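Newsletter > Retro Corner > Compilations

Filed under: Old Games, New Prices

January issue – by Regula Hauser

Kevden wants 80 dollars for its new box of restored home computer games, and the sticker says 200 titles. I went through the menu with a pencil. Take out the demos, the two-player versions listed separately and the same maze game under three names, and you get 164. Of those, 93 start without a fuss on my machine.

Domenica Zwahlen tells me a patch is coming. Maybe so. We heard that about the Bollel set too, and the sound on that one still drops out whenever you pause.

The loading screens do look good, and somebody took care over the manual scans. But a few of the platform games run too fast to play, and the save feature lost my place twice. Liesl Schnyder likes it more than I do – she grew up with half of these and forgives a lot.

My advice is to wait for the price to drop. Letters to the usual address, and yes, I have read the ones defending Grinley. 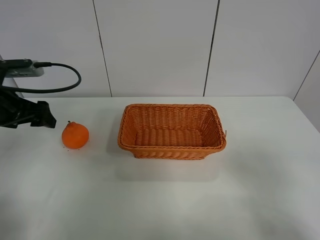
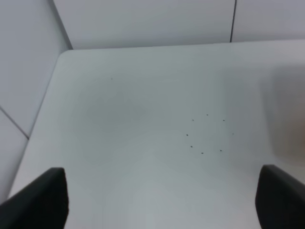 Two views of the tabletop.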